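Kostthorpe Textile Workshop
Notebook, wash and wear series
Entry for June, opened 8:40 a.m.

Purpose of entry: to record the second round of shrinkage and colour loss measurements on denim, and to set down the changes to the wash procedure adopted after the first round.

Background. The first round was completed on swatches cut from the Flimport roll. The swatches were overlocked on four sides and washed with ballast in the front loader. Results were consistent in the warp direction and poor in the weft, where repeat swatches from the same width of cloth differed by more than the reading error of the rule. The overlocking is the likely cause. A stitched edge draws the cloth in by an amount that depends on the thread tension on the day, and tension was not recorded. It is to be recorded from this entry onward.

Round two uses whole garments as well as swatches. Garments bring their own difficulties (seams, pocket bags, waistbands) but they are what the enquiry is concerned with, and the swatch figures will be kept as a reference only.

Materials. Flimport denim, mill finished, nominal weight 345 grams per square metre by our own cutting and weighing. Roll number 2844. Detergent is the Flelar powder without brightener. The liquid was used in error for one load in round one and that load has been struck from the table. Please check the tub before dosing, as the two containers are the same colour.

Procedure as amended:
Condition all pieces flat overnight before the first reading.
Mark gauge points with thread, 300 mm apart, in warp and weft. Ink faded during round one and the last readings relied on guesswork.
Wash at 40 degrees, normal cycle, ballast made up to the standard load.
Line dry in the shade. No tumble drying in this round.
Lay flat, smooth by hand without stretching, and read to the nearest half millimetre.

The last step needs care. Two people reading the same garment in round one obtained different leg lengths, and the difference was traced to how firmly the cloth had been smoothed. The agreed practice is to lift the leg, let it fall, and pat out the larger creases only. Creases behind the knee are left alone.

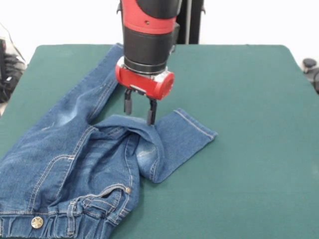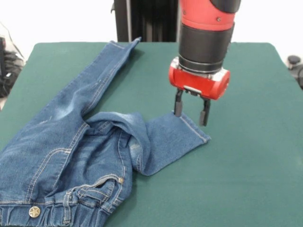
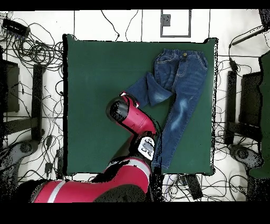

Blue denim jeans on dark green.

Gauge points on the legs are placed on the front panel, midway between the inseam and the outseam, well clear of both. Points placed close to the outseam in the trial gave low readings, as the felled seam shrinks at a different rate from the single cloth beside it. Waist readings are taken with the button done up.

Results so far. Warp shrinkage after the first wash is in line with round one. Weft shrinkage on the new swatches, now cut without overlocking and allowed to fray, is far more even. The frayed margin loses threads at each wash and will eventually reach the gauge marks, so the swatches have been cut oversize. The full table will be entered when the set is complete. No percentage should be quoted outside the workshop before then.

Colour. The reference strip is kept in the drawer, wrapped, and is to be returned there directly after each comparison. It was left out on the windowsill bench over one afternoon and the exposed end is now visibly paler than the rest. A fresh strip has been cut from the same roll and labelled B. Comparisons made against strip A in round one remain valid. Those made after the exposure have been marked with a query in the margin.

Assessment is by eye under the daylight lamp, against the grey scale, with the assessor's apron removed. The blue apron was found to influence judgement of the lighter grades.

Rinse water. A jar was drawn from the final rinse of each load. The first load gave a distinct blue tint, the third a faint one. The jars are on the lower shelf and should not be emptied.

Equipment. The door seal of the front loader is weeping slightly at the bottom. The Sayegh balance drifted during the morning and was re-zeroed before the ballast was weighed; the earlier weights were repeated and agreed.

Outstanding:
Thread tension log to be started.
Order more Flelar powder; there is enough for 14 loads.
Confirm with the Flimport office whether the cloth was pre-shrunk at the mill. The label is silent on this and the first wash figures could be read either way.
Door seal.

Entry closed 4:15 p.m. Pieces for the fourth wash are conditioning on the long bench and are not to be moved or stacked.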